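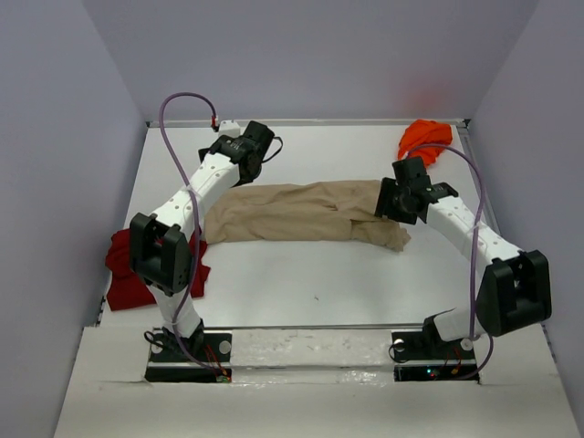

Cotton creases because it is cheap cotton, one reader wrote after our February piece on shirt fabrics, and anyone who pays for a long-staple cloth can put the iron away. It is a common belief, and the reader is right that fibre quality affects how a shirt looks after a year of wear. Its effect on creasing is much smaller. A fine, expensive, untreated cotton poplin will often crease more sharply than a coarse twill at half the price.

The cause lies in the fibre. Cotton is almost pure cellulose, a long chain molecule carrying many hydroxyl groups. Neighbouring chains are held to each other by hydrogen bonds between these groups. When the cloth is bent, the chains in the less ordered parts of the fibre slide a little, some of the bonds break, and new ones form in the bent position. Once the load is taken away there is nothing to pull the chains back, and the bend stays.

Water makes all this easier. It enters the less ordered regions, gets between the chains and loosens the bonds, so a damp fibre can be reshaped with very little force. As the water leaves, the bonds form again wherever the chains happen to be. A shirt left in a heap at the end of a wash cycle therefore dries with the shape of the heap in it. The same shirt hung by the hem within a few minutes dries nearly flat, helped by its own weight.

Ironing uses the same process in the other direction. Moisture and heat free the chains, pressure holds them straight, and drying under the plate fixes them. An iron used on bone-dry cotton does only part of the job, and most of the improvement people credit to a hotter setting comes from the steam.

Laboratories measure creasing in two main ways. In the first, a small strip is folded, placed under a weight for a set time, released and left to open. The angle it reaches is the crease recovery angle, and a higher figure is better. In the second, a washed and dried specimen is hung under a raking light and graded by eye against a set of moulded replicas, from 1 for badly creased to 5 for smooth. The two do not always agree. A strip test deals with one sharp fold, while the visual grade takes in every kind of rumple the machine has made.

The Skavmont mill, which weaves shirtings in 2 weights, runs both on every batch. Its untreated poplin recovers to 70 degrees in the warp direction, a low result and an unsurprising one. The yarns in a poplin are packed closely and have little room to move, so the strain of a fold falls on the fibres themselves. In a looser weave, or in a knit, the yarns shift over one another and take up part of the bend. A jersey T-shirt in the same cotton comes out of a suitcase in better order for that reason.

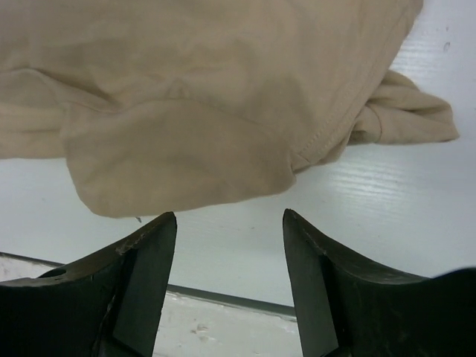

Construction of the garment matters as well as construction of the cloth. Cuffs, plackets and hems are doubled or tripled layers, often joined with a polyester thread that does not shrink when the cotton does. After a few washes the seam is slightly longer than the fabric it holds, and the result is pucker. Ironing flattens pucker for a day but cannot remove it, as the difference in length is still there. The Prolutska workshop deals with this by washing the cloth before cutting and sewing at a lower thread tension, which adds time to each shirt and is seldom seen at the cheaper end of the market.

The chemical answer is the easy-care finish. A resin is padded on to the cloth and cured with heat, forming permanent links between cellulose chains. These links are not broken by water, so they draw the fibre back towards the shape it had when it was cured. The cost is strength. A linked fibre cannot spread load along its length as freely, and both tear strength and resistance to abrasion fall. Collar folds and cuff edges are the first places to show it.

Older resins also released formaldehyde, and much of the work of recent decades has gone into lowering that figure. Polycarboxylic acids give a finish with none at all, though they can yellow the cloth and the catalysts are expensive. Meng, a finishing line sold to smaller mills, applies such a finish in the damp state, which is claimed to keep more of the original strength. Niltden, its nearest competitor, cures dry and at a higher temperature.

For untreated cotton, practice at home comes down to load, spin and timing. An under-filled drum lets the cloth fall open. A slow spin leaves more water in and fewer hard folds. Drying should begin promptly, and pressing is best done with the cloth still slightly damp. Shirts that have dried fully can be sprayed, rolled up and left for 30 minutes before ironing, so that the moisture has time to spread evenly through the seams.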